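Section 3. Preparing and Finishing a Wooden Tabletop

3.1 Before You Begin

This section applies to solid wood tabletops supplied in the Vosley range, unfinished or factory sanded. It covers inspection, sanding, oiling and curing. Assembly of the base is covered in Section 2 and should be complete before any finish is applied, as the top must not be turned over or clamped during the curing period.

Read the whole section once before opening the oil. Several steps are timed, and the work can't be paused between applying a coat and wiping it off.

You will need:

Benmoussa Table Oil, clear or amber
Sanding block and paper in the grades given in 3.3
Lint-free cotton cloths
Soft brush or vacuum with a brush attachment
Nitrile gloves
A metal container with a tight lid, half filled with water

CAUTION: Cloths soaked with oil can heat up and catch fire without any flame or spark. Place every used cloth in the water-filled metal container as soon as you put it down. Do not leave cloths folded, bunched or in a trash can, even for a short break.

3.2 Inspecting the Top

1. Set the table where it will remain until the finish has cured. Keep it away from radiators, floor vents and direct sun.

2. Leave the top uncovered in the room overnight. Wood that has come from a cold vehicle or a damp garage will not take oil evenly.

3. Check the model label on the underside. Tops marked 2257 have a sealed edge and must not be oiled along the sides. All other tops are oiled on every surface, including the underside.

4. Look across the surface from a low angle with a lamp at the opposite end. Mark dents, glue spots and scratches lightly with chalk. Do not use a pencil or a ballpoint pen, which will show through the oil.

5. Raise shallow dents by laying a damp cloth over the spot for several minutes. Allow the area to dry fully before sanding. Deep gouges should be filled with the wax stick from the repair kit after the last coat has cured.

Note: Small differences in color between boards are normal and are not grounds for return. Amber oil makes these differences less noticeable. Clear oil tends to bring them out.

3.3 Sanding

1. Put on a dust mask and open a window. Close the doors to adjoining rooms.

2. Wrap 60 grit paper around the block and sand only the areas marked with chalk. Skip this step if the top has no marks.

3. Change to 100 grit and sand the entire surface in the direction of the grain. Use long, overlapping strokes from end to end. Keep the block flat when you reach the edges – tipping it will round them over.

4. Finish with the fine pad supplied with the oil, using light pressure.

5. Remove the dust with a brush or vacuum, then wipe with a dry cloth. Do not use a tack cloth, as the residue can repel oil.

CAUTION: Do not use a belt sander on any Vosley top. An orbital sander may be used at low speed with the 100 grit paper only.

An oiled top keeps the look and feel of bare wood, and a fine grain will remain visible under the finish. The amber oil deepens toward orange and brown as it cures, with most of the change taking place in the first weeks. Users who want the lightest result should choose the clear oil and test it on the underside before going further.

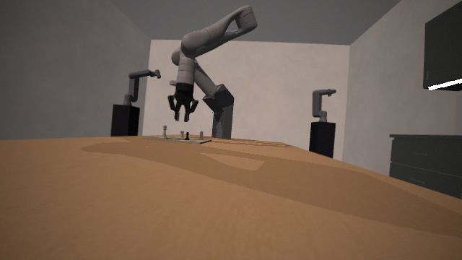

Murkuvari wrote to us that the amber oil had gone on much darker at one end than the other, and asked whether a second coat would even it out or only make matters worse. The two ends had been sanded on different evenings, the letter added, and the darker one had been done with a worn sheet and a tired arm.

A second coat will not correct this kind of variation. Rougher wood holds more oil and therefore looks darker, and the difference remains however many coats are added. The remedy is to let the first coat dry completely, sand the whole top again with fresh 100 grit paper, and start over at step 1 of 3.4. Sanding only the dark end usually leaves a visible border.

3.4 Applying the Oil

1. Put on gloves. Stir the oil with a clean stick until no sediment remains at the bottom of the can. Do not shake the can.

2. Test the oil on a small area of the underside. Wait until it is dry to the touch and confirm that the color is acceptable.

3. Oil the underside first, where your model calls for it. Use a nearly dry cloth so that the oil does not run down the legs.

4. Pour a small amount of oil onto the top and spread it with a folded cloth. Work with the grain. Cover the full length of one board before moving to the next, and keep a wet edge throughout.

5. Leave the oil to soak in for the time printed on the can. If dull patches appear during this time, add a little more oil to them.

6. Wipe off all remaining oil with a clean, dry cloth. Turn the cloth often and replace it when it becomes saturated. The surface should feel dry, with no sticky or shiny areas.

7. Look at the top again from a low angle with the lamp. Any oil left standing will dry to a gummy film and is difficult to remove the next day.

8. Allow the coat to dry overnight with the window slightly open.

9. Rub lightly with the fine pad, remove the dust and repeat steps 4 to 8. A total of 3 coats is required on the upper surface. Two are sufficient on the underside.

Note: End grain absorbs much more oil than the face of the board. It may need to be wetted several times during a single coat.

3.5 Curing

The finish is dry to the touch well before it has hardened. Until curing is complete, observe the following:

Do not cover the top with a cloth, plastic sheet or glass.
Do not place rubber feet, vinyl mats or printed paper on the surface.
Do not wash the top. Remove dust with a dry cloth.
Lift objects when moving them. Do not drag them.

In humid conditions, such as a closed room in August, allow additional time. A faint smell of oil when your face is close to the wood means that curing is still under way.

3.6 Routine Care

1. Wipe the top with a damp cloth and dry it at once. Use Zalard Wood Soap for greasy marks, diluted as directed on the bottle.

2. Blot spills promptly, especially wine, coffee and vinegar.

3. Renew the oil when water no longer beads on the surface. One thin coat is normally enough. Clean the top with Zalard Wood Soap beforehand and let it dry overnight.

4. Treat white rings by rubbing along the grain with the fine pad and a few drops of oil. Wipe dry after a few minutes.

CAUTION: Do not use ammonia, bleach, scouring powder or silicone polish. Silicone prevents later coats from bonding, and can only be removed by sanding back to bare wood.

For damage that reaches the joints between boards, including splits and lifting edges, stop work and refer to Section 5, Repairs and Replacement Parts.

Section revised May 22, 2024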